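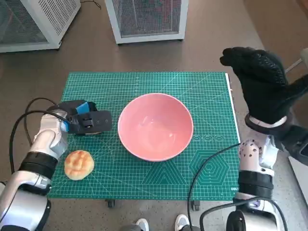 Bun-in-bowl policy scores well, then falls apart when the bowl moves. Is my result worth anything?

Posted by Nerea Soler

I trained an imitation policy on 200 demonstrations of putting a bun in a bowl. Over 100 trials it managed 27 with the bowl shifted a hand's width, and nearly all of them with the bowl where it always was. My supervisor at Dalen wants to call this "partial generalisation". I have other words for it. Do I collect more data, or change how I test?

Jonatan Løken

More data. We went to 1,000 at Fellby and it got better. Took all of January and most of my goodwill.

Margit Ekström

Before you record anything, plot where the bowl was at the start of each demonstration. You have a gridded mat, so use the squares. I'd bet your 200 starts make one fat dot, in which case another 800 will make a fatter one.

Then draw the start positions from a random list, for training and testing both, and have somebody else hold the list. We are all very fair-minded until the bun is nearly in. Report the shifted trials separately, with the distance in squares. A score of 27 with a map beside it is a perfectly decent result, and more use to me than "partial generalisation".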